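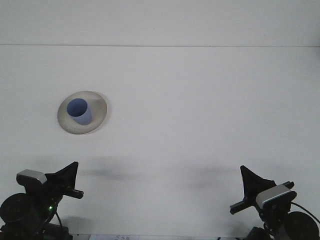

Notebook, tableware bench
March, started 9:40 am

Cup on plate again. The light blue cup and the cream plate, cup standing up toward the back left of the plate and not in the middle. I put it off center on purpose. Most people who carry a cup on a plate don't center it, they set it down where there's room and leave the other side for a cookie or a spoon. Centered was covered in the last set of pages.

Question for today is the same one Gladys wrote on the board: does this plate work as a saucer for the Trivberg pack, or do we need a real saucer with a well.

Weights first, kitchen scale, zeroed before each one.
Plate 259 g
Cup 136 g, empty

So the plate is close to double the cup. That helps. With the older Darwish plate the two were much nearer each other and the whole thing felt top heavy once there was tea in it.

Tilt. Plate on the tilting board, cup empty, board raised slowly by hand. Cup slid before it tipped, both tries. It stopped against the slope of the rim and stayed upright. Then I filled the cup to the usual line with cold water and did it again. Same result, but it went later and faster, and a little water came over on the second try. I didn't write down the angle because the pointer on the board is loose again. Needs a new screw. I'm only counting these as "slid" or "tipped" until it's fixed.

Turned the plate a quarter turn and repeated. No difference I could feel. The rim is wide and the slope is gentle all the way around, so I wouldn't expect any.

Carrying. Walked it to the sink and back, one hand under the plate, thumb on the rim. Fine when full. With the cup off center I had my thumb on the empty side at first and the plate wanted to roll away from me. Swapped to holding the side near the cup and it was steady. Rasha picked it up without being told anything and went straight for the cup side. She says she always does that with saucers. Worth asking a few more people.

Noise. Cup dragged on plate makes a dry scraping sound I don't like. Lifted and set down, it's quiet enough. The Brutent saucer has a felt-smooth glaze in the well and hardly makes any sound. Don't know if a buyer would care. I would.

11:15 am

Looked at color for a while with the overhead lights on. The cream goes warmer next to the blue than it does alone, and the blue looks more toward periwinkle than it did on the chip card. Inside of the cup reads darker than the outside, just shadow as far as I can tell, but the catalog people at Nerkadbridge asked last time whether the inside was a different glaze. It is not. Put a line in the product sheet saying so.

On a white table the cream plate holds up well. I had expected it to look dirty. The rim picks up some gray on one side but that's the light. Try it on the oak board before deciding — the oak may swallow it.

Stacking. Plates stack 2 high without any wobble and I had no third to try. Cup does not nest on anything. For the box that means cup inside a paper sleeve, plate under it with a card between. Gladys thinks the card can be thinner. I'd leave it alone until the drop test comes back.

Where I am on the question: the plate will do as a saucer for an upright cup with a flat base, which this one is. It won't do for anything with a narrow foot. A shallow well would stop the slide but then it's no longer a plate you'd eat toast from, and the toast is half the reason for having it in the pack.

To do
— screw for the tilting board pointer
— repeat tilt with hot water, cup preheated
— oak board, same cup and plate
— ask Rasha for the 2 spare cups from the seconds shelf
— send weights to Gladys Mwakyusa before she closes the sheet

Left the cup and plate out for the afternoon. Please don't use the cup for coffee.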